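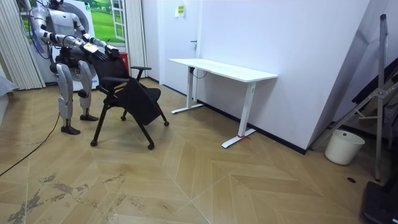

Office chair reuse scheme opens second round

20 February 2018
By staff writer

A furniture reuse scheme that collected 1,435 office chairs in its first year is taking bookings for a second round, with pickups in Lumdale to begin before the end of the month.

The scheme is run by Vokance, an office fit-out firm, with repairs done at the Fareo workshop on Mahmoud Street. Businesses can book a free pickup for five or more chairs. Smaller lots can be dropped at the workshop on weekday mornings.

Most of the chairs handed in have been black swivel or castered models from offices that were moving or downsizing. The workshop said 87 per cent of the first-year chairs were back in use by January, mainly in schools, clinics and community halls. The rest were stripped for parts, with casters, armrests and seat pads the most useful.

Casters are the most common repair. Hair, carpet fibre and grit wind around the axle until the wheel drags, and a chair that will not roll straight under a desk is often thrown out when it only needs cleaning. Replacement sets are kept in stock for chairs with four or five wheels.

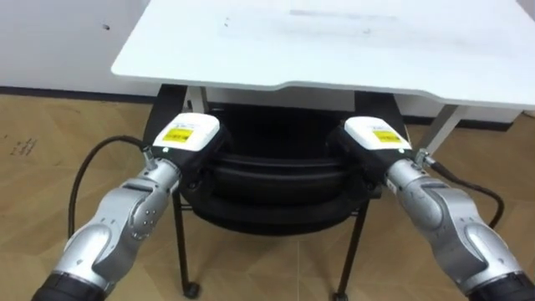 The second round will also take meeting tables for the first time, provided the top is sound and the legs are fixed firmly. Light scuffs and stains are accepted. Tables with swollen edges or missing supports will be turned away at the door, as the workshop has no space to rebuild them.

Chairs must be dry and free of mould. Torn fabric is fine, but the seat should still be attached to its base. Anyone unsure can send a photo with the booking form.

Reconditioned chairs will be sold from the workshop at a flat price, with a discount for non-profit groups ordering over 20. Each comes with a tag listing the parts replaced. Buyers have two weeks to return a chair that does not suit.

Booking forms are at the workshop counter and the Vokance office.

Contact us | Copyright 2018 | Back to top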